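Bekbridge workshop notebook
11 Mar 2026
Play kitchen table, Gosen kit

Good day at the white table. We finally got the play food and the real kitchen pieces out together, and it is so much nicer than seeing them in separate bins. I have been arguing for mixing them since the Statville visit and I am going to be insufferable about it for a week.

Where we left off: the Gosen kit was meant to be a cooking corner for kids, small enough to pack away, with enough in it that two children can both be busy. The old version was all toy, everything the same size and the same shiny red and yellow. Kids at Statville played with it for a few minutes, and then went and stood at the real sink. Cheuk-hei Hsieh wrote that down at the time and underlined it, and she was right. A kid knows a real pan when she picks one up. It has weight, it makes a noise when it goes down on the table.

So the idea now is real or nearly real cookware, pretend food. Pot, frying pan, spatula, plate, colander, and then the ketchup, the strawberry, the orange slice on top of that. The cookware gives you something to do and the food gives you something to do it to.

Started with the layout. I put the heavy dark things on one side and let the food drift into the middle, which is roughly how my own counter looks on a bad evening. The spatula went across the frying pan. I like it living there and not in a jar, it looks like somebody is halfway through making dinner and just turned around to get something. The ketchup ended up lying on the colander, which makes no culinary sense at all, and I left it.
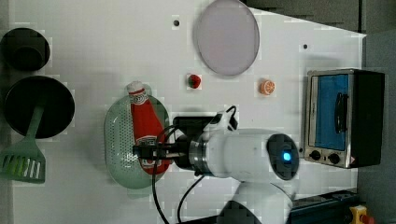 Can real pans and toy food share a table without the toys looking silly?
They can, as long as the colors are doing the work. Keep the cookware dark or pale and let the food be the bright part, and the eye goes to the strawberry every time.

The color thing deserves its own paragraph. I was worried about the big lavender plate. On the order sheet it looked like a bathroom tile. On the white table it is lovely! Red sits on it beautifully, orange even better, and the pale green of the colander next to it makes the whole thing feel like spring. Afiq Pangaribuan wants to swap it for plain white and I will fight him on this. White on white means the plate disappears and a four-year-old puts the orange slice down next to it instead of on it. He says four-year-olds do that anyway. Fair.

Notes on individual pieces, so I don't have to think it all through again in June:

Frying pan. Keep. Big and flat, takes several pieces of food at once. It wants a quiet surface under it though, on the bare table it clanks like anything. Try a felt ring glued to the underside.

Pot. Keep, but it needs a reason to be there. At the moment things get dropped in and forgotten. Soup cards? Cheuk-hei had a nice thought about a "what's in the soup" game, where one child hides something in the pot and the other has to guess by feel. Costs us nothing.

Spatula, the light green slotted one. Excellent. Long enough that you have to aim a bit, which is the fun of it. The slots are popular, Afiq's nephew spent ages looking at people through them. Check the handle for mold seams before it goes in the crate.

Colander. My favorite piece in the kit. Oval, pale green, full of little holes, and it works as a sink, a serving dish, a boat and a hat. If we can only get one spare of anything, get one of this.

Ketchup. It gets squeezed constantly, by everybody, adults included. I want a mustard to go with it but Goossens don't list one in the same style. Asked.

Strawberry. Perfect size for the plate. I would like a few more of them so that there is something to share out, sharing out is half of what little kids want to do with food.

Orange slice. Flat, so it can be slid around with the spatula, and it flips well too. Everybody tries to flip it first. I think flat food is underrated. Next order should lean that way: cucumber rounds, tomato slices, a fried egg if they do one that isn't grinning.

Goossens, by the way, are quoting 3,750 for the full run with the crates included, food and plates and all, and it comes down a little if we leave off the printed lids. I would leave off the printed lids. A lid with a picture of the contents only tells parents what is missing.

Washing. Tried my method from the old kit and it still holds up. 400 ml warm water, a small squirt of dish soap, soft brush for anything with holes or seams. Wipe the soft pieces with a cloth and keep them out of the bowl, they drink up water and stay soggy until the next afternoon. The colander takes the longest, you really have to go hole by hole if somebody has pushed clay into it. Ask Statville not to keep clay on the same shelf.

After lunch we went again with more on the table. I wanted to see how full it could get before it turned from a kitchen into a yard sale. Put in the blue bowl, the teal mug, the tiny red cup, and one yellow plush fellow with lumpy arms and legs who is not food and not cookware and who I am now very attached to. He is the customer. Every kitchen needs somebody to feed.

The mug is a great addition. Metal with a thin wire handle, proper camping feel, and the color is deeper than the colander's so the two don't fight. I thought the thin handle might be a problem for small hands, but it is easy enough to hook a finger through. The red cup I am less sure about. It is bottle-cap tiny. It is very charming and it will be under a radiator by the end of the first day, and for anyone with toddlers it is too small, full stop. I have put it down as a display piece only, and Cheuk-hei will look for the next size up in the same red.

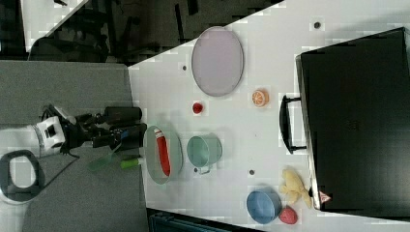 Crowding, then. I think we are at the limit. With the bowl and mug in play there is still enough white between things for a child to push a plate along, but one more big item and it goes. The rule I would like to try is that each large thing brings one small thing with it and no more. Plate brings orange slice, bowl brings strawberry, and so on. It makes packing easier as well, small pieces travel inside large ones and you can tell at a glance what has gone missing.

Afiq tried a different rule, which was to lay the table by meal. Breakfast on one side, dinner on the other. It looked terrific for as long as it took me to go and fetch him a coffee, and when I came back he had already moved the strawberry three times trying to decide which meal it belonged to. We dropped it. Kids won't sort by meal. They sort by color, or by what fits inside what, or by who had it first.

He did have a very good idea about the toaster oven though. He wants it at the right-hand end of the table with clear space in front of the door, so that something can come out and go straight onto a plate. I had been thinking of it as scenery. It isn't, it is where the drama is! Things go in and you have to wait. Waiting is wonderful in a play kitchen. I would like a timer, the wind-up kind that ticks, and I would like it to be loud. Statville may disagree. Check that the door hinge is gentle on fingers, and take the cord off completely before this goes anywhere near children.

The table. White was the right call, for all that it shows every smudge. The small round holes in the top I had written down as something to plug, and I have changed my mind. Kids will love a hole. Things that are almost small enough to go down a hole are fascinating. We do need to make sure nothing in the kit really does fit, otherwise somebody will be lying on the floor feeding peas upward. Test every small piece against the holes before we sign off, starting with the red cup.

Edges too. Run sandpaper along the underside, I caught my sleeve.

Late in the day I took the layout back down to the calm version, with the plate up top in the middle and the colander over on the left, standing lengthwise. That is the arrangement I want on the first page of the guide. It leaves a child something to finish. A table that is already full is finished, and then all you can do is take things off it.
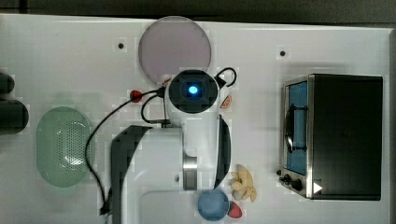
Lavender plate, orange slice and the pale green colander on the white table.

Things to do, in no order:

Felt ring for the frying pan, maybe one for the pot too if there is felt left.

Write to Goossens about mustard, flat food, and a second lavender plate. Two plates would solve most of the squabbling in one go, and I should have asked for that at the start.

Cheuk-hei to draft the soup game on a card. One side of a card, big letters, nothing that needs an adult to explain it.

Decide on the crate. The deep one holds everything but you have to dig for the spatula. The shallow one is friendlier, it opens like a drawer and you see the colors straight away, but the pot won't go in unless it lies on its side. I lean shallow. Afiq leans deep. We could put the pot in a cloth bag on its own with the soup cards inside it, and now that I have written that down I like it a lot.

Name for the yellow one. Suggestions on the whiteboard so far are Dumpling and Chef. I have voted Dumpling.

Ask Statville what they use on the floor in the family room. If it is hard floor we want a rug under the table for the dropped pans. Also find out how high their chairs are.

Still to try: the same layout with the lights lower, Cheuk-hei thinks the lavender goes gray by late afternoon.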